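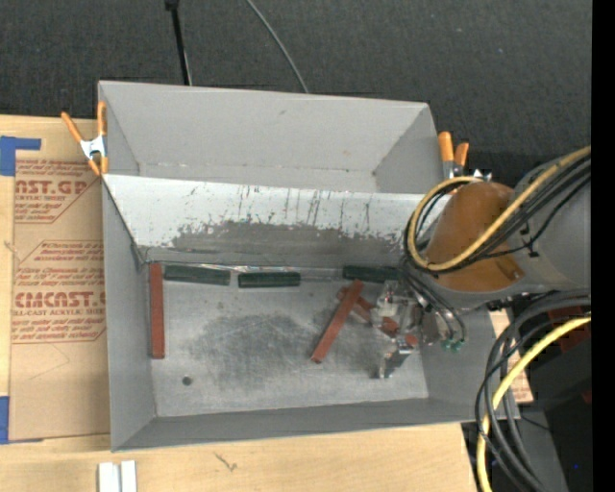 Grey metal bin with two compartments. The divider has had a hard life.

16/02/2026

I have been meaning to write about moving out of the storage unit for a while, and now that the last of it is done I can put the figures down before I forget them.

We rented the unit from Barasa when we sold the old house. The plan was to keep it until May, by which time we would have bought somewhere and moved everything in. We did buy somewhere, but it was smaller, and the things that didn't fit stayed where they were. The direct debit was £133 a month and I stopped noticing it. When I added it up over Christmas I didn't enjoy the result, so I gave notice the same afternoon.

Barasa want a full month's notice, in writing, and the unit has to be swept. If you leave so much as a shelf bracket they charge for clearance. I read the contract twice and found nothing else to worry about, although the gate code stops working at midday on the final day and not at closing time. Worth knowing if you are planning to do the last run after work, as I was.

I hired a van from Clarkico for 2 days. It was the middle size, which was right for us. The first day was furniture: a wardrobe, a bed frame, my mother's sideboard and a dining table we had replaced before we even moved out. The second day was boxes. Boxes take longer than furniture. You can decide about a wardrobe from the doorway, but every box has to be opened, and then you are sitting on an upturned crate reading the instructions for a bread maker you gave away.

My labelling had been poor. Several boxes just said "kitchen", including one full of curtains. If I did it again I would write the contents on the side as well as the top, as the tops all disappear once the boxes are stacked.

The sideboard came home with us. It is now in the hall and slightly too deep for it, so you have to turn a bit to get past with shopping. The wardrobe and bed frame I listed on Zilero. The wardrobe sold within an evening. The bed frame took three weeks and two people who said they were on their way and weren't. In the end I dropped the price to almost nothing and a student collected it on foot with a friend, one end each.

The dining table went to the reuse shop at the tip. They were pleased to have it. They wouldn't take the mattress, and the council charges for those separately, so check before you load it.

For paperwork I used Skiter, the scanning app, on my phone. I had four archive boxes of bank statements, old payslips, car documents and letters going back to my first job. The app tells me I scanned 2588 pages. I did it in front of the television over a couple of weeks and it was dull but not difficult. The free version puts a mark at the foot of every page, so I paid for one month and then cancelled. The originals went for shredding apart from the house papers, the certificates and a bundle of letters from my grandmother, which I have put in a drawer and not scanned at all.

Things I was glad to find: the good tent, the spare leaves for the kitchen table, and a set of drill bits I had bought again since. Things I was sure were in there and weren't: the slow cooker and the blue suitcase. I still don't know where the suitcase is.

The deposit came back nine days after I handed over the padlock key, with nothing taken off. The money that used to go to Barasa now goes into the savings account on the same date each month, and I have put it down for the bathroom, where the tiles behind the sink have started to lift.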